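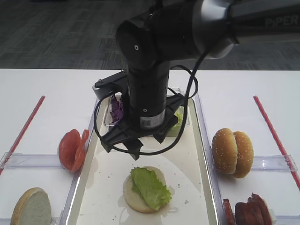
Flynn McAlister
Bench Coordinator, Sutcliffe Shared Workshop

To: Sutcliffe workshop members' list
Subject: Re: Flollen sandwich bench – holders, cable and bench hours
Date: 7/17/20

Dear members,

I am writing in reply to the message sent to this list by the member who shares the long table with the Flollen build. The points raised are fair, and several were raised in person at the last bench meeting as well. I have quoted the message in full so that those who joined the list after May can follow the discussion.

> Dear all,
>
> I have read the notes on the Flollen bench and have four questions.
>
> First, why are the bread and the tomato held on edge when the notes in May had everything lying flat on a board? It looks like more parts to make and more parts to break.
>
> Second, the cable to the gripper seems to have a good deal of slack in it. On my own (much smaller) arm this was the first thing to catch. Is there a plan to tie it back?
>
> Third, is the wrist camera meant to do all the work, or will there be a fixed one too?
>
> Fourth, and I ask this as a neighbour at the table, what will the hours be? I have glue-ups that cannot be moved once started.
>
> I would also be glad to know whether the drawings will be put on the Trustus shared folder, as the small holders would be useful for other work.
>
> With regards,
> Rear bench, Sutcliffe

I shall take the points in order.

1. Holders

The flat board was given up after the May trials. A two-fingered gripper coming straight down on a slice of tomato has very little to take hold of, and our attempts to slide a thin plate under the slice left the table in a poor state. With the slice standing on edge, one finger can pass on each side of it. The same is true of the bun halves and of the dark red slices at the near right. The arm then has to turn the piece level before letting go, and this turning move is now where most of our time is spent.

The clear plastic holders run in from the thin red rods on either side of the table, and the clear rails stand between them and the tray. The parts were cut here from sheet supplied by Sunisier. The member is correct that there are more pieces to make. Against that, a broken holder can be changed without moving its neighbours, and the spacing along the rod can be altered by hand. We began with a spacing of 80 mm and have not yet found cause to change it, though the thicker buns may oblige us to do so.

The tray is treated as the fixed point of the whole layout. Every position on the bench is measured from it, and members passing the table are asked not to nudge it, even to make room for a mug. The chopped cabbage and lettuce are kept in their own container at the far end and are not part of the present trials. Picking up loose shreds is a different problem and it will be the subject of a separate proposal. 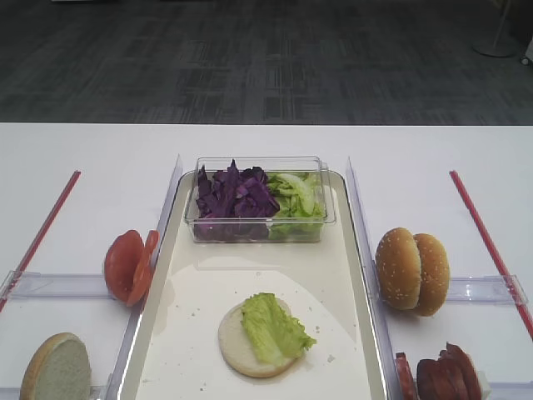 The tray with the bun base and lettuce leaf in place. Cabbage and chopped lettuce at the far end; holders to left and right.

The order of work at present is base, leaf, tomato, slice, top. The base is set in the tray by hand. I know that some members regard this as cheating. The group's view is that a badly placed base spoils every later step, and that we would learn nothing about the later steps if we spent each session on the first one. It will be handed over to the arm when the turning move is reliable.

2. The cable

I agree with the member entirely. The loop was left long so that the wrist could be turned fully in both directions while we were finding the joint limits. That work is finished. The cable will be brought in closer to the forearm with soft ties, leaving enough slack at the elbow for the full reach. I would ask that no one fit hard plastic ties in the meantime. One was found on the upper joint last week, pulled tight, and it had begun to mark the sleeve.

While on the subject of damage, please do not lift or steady the arm by its camera. The mount is light and was never intended as a handle.

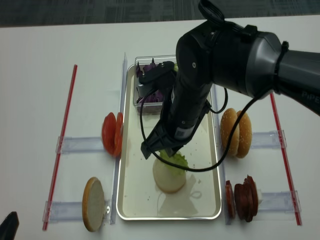
Gripper over the lettuce leaf, with the camera on the forearm near the wrist.

3. Cameras

Both kinds will be used, for different purposes. A fixed view of the table shows the layout as a whole, and it is from this that we check whether everything has been put back in its proper place before a run. It is of little help at the moment of gripping, when the forearm is very often in front of the thing one wishes to see. The camera near the wrist has the opposite strengths. It shows the fingers and whatever lies between them, and almost nothing of the rest of the table.

The member may recall that the first proposal relied upon the fixed view only. This was my own suggestion and I withdraw it. Watching the two side by side during a slow approach to the right-hand holders settled the question for me.

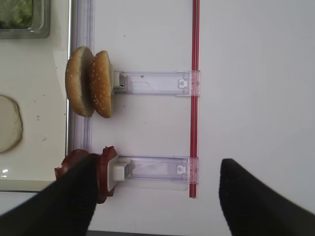 The approach to the lower of those holders is the more delicate of the two. The edges of the slice are uneven, and the fingers must come in on both sides without touching the white clip or pushing the holder round on its rod. Our rule for the time being is that any approach to a clip is made at the lowest speed setting, with one person at the stop button and no one reaching over the rails. Members who have not had the bench induction may watch but should not operate the arm.

The cutlery tests with the spoon attachment, which some of you have asked after, are suspended. The attachment itself is in the Flollen drawer and may be borrowed if it is signed for.

4. Hours

The Flollen bench will be booked in periods of 30 minutes, with no more than five periods in any one day. The last period will end before 8 in the evening. Glue-ups at the rear bench have priority if they are entered in the book before noon on the day, and the arm will be parked and switched off for as long as they last. I hope that this meets the member's concern. If vibration through the table remains a difficulty even between bookings, please write to me directly and we shall look at moving the build nearer the wall.

Food is to be cleared away at the end of each session by whoever booked it. This includes crumbs in the tray and anything that has fallen on the carpet. Nothing used on the bench is to be eaten afterwards, whatever its appearance, and the bread kept for trials is labelled and should not be taken for toast.

5. Drawings

The drawings for the rails and holders will go into the Trustus shared folder once the clip has been redrawn. The present version of the clip grips well but has a weak corner at the notch, and I would prefer not to circulate it in that form. Anyone who needs the holder without the clip may have the file now on request.

Two matters remain open and I should welcome views on the list. The first is whether the bread at the left should have a wider holder of its own, given that it does not sit as squarely as the buns. The second is whether the red rods ought to be pinned to the table or left as they are – pinning would be firmer, but the table is shared and the holes would be permanent.

Replies to the list, please, so that the rear bench and the evening group both see them.

Yours faithfully,

Flynn McAlister
Sutcliffe Shared Workshop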